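Small Tins, Big Iron: Why I've Fallen for Lentils
By Samira Sabbagh
07/09/2026
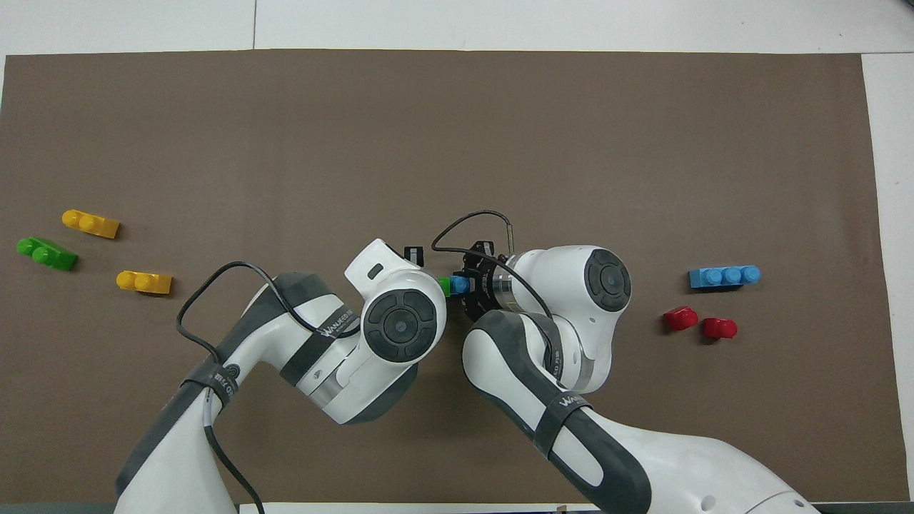 Iron was the word on my blood test printout in June, with a little arrow next to it pointing down. I'd been tired for months and had blamed it on work, the baby next door and the long light evenings, in that order. My GP was kind and brisk, gave me tablets and told me to have a look at what I was eating as well. So I did, and I have been slightly unbearable about lentils ever since! I picture the whole business in simple pieces now, a bit like the yellow and green toy blocks on that brown mat: a lentil here, something green there, another spoonful of lentils next to it. Put a few of them together over a day and you have built something.

The iron in plants is harder for the body to take up than the iron in meat, and vitamin C helps it along. I knew this in the vague way you know things from school, but I had never once cooked with it in mind. Now there's lemon on nearly everything. Red pepper too, raw and cut thin, or a handful of chopped parsley thrown in at the end when the pan is off the heat. Tea is the sad part. I love tea, and it gets in the way if you drink it with your food, so I've moved mine to the middle of the morning – and it's a proper event these days, with a biscuit.

My friend Oda Midtbø put me on to the soup. She used to cook at Stonamlow, a lunch place with steamed-up windows and the best bread I've ever eaten, and she makes it without a recipe, so I stood next to her with a notebook. You need 300 grams of red lentils, a big onion, 3 carrots, cumin, a tin of tomatoes and plenty of water. Fry the onion for longer than you think (this is where I always went wrong), add the cumin, then everything else, and leave it until the carrots give way to a spoon. Lemon at the end. More lemon than that. It feeds four of us with enough left for my lunch, and it's even better the next day, when it has gone so thick you could plaster a wall with it.

Green lentils I like cold, with mustard, spring onions and a boiled egg. Helge Lunde, who has the allotment beside mine, eats them with pickled beetroot and swears by it. I had my doubts, then I had seconds.

If you're worn out all the time, please go and get tested before you start changing things or buying supplements. Too much iron can do harm, and there are plenty of other reasons for feeling flat. I was told to come back for a second test, and I'm still taking the tablets as I was asked to.

But the cooking has stuck. There's a pan of the soup on the stove as I write, and I've run out of lemons again.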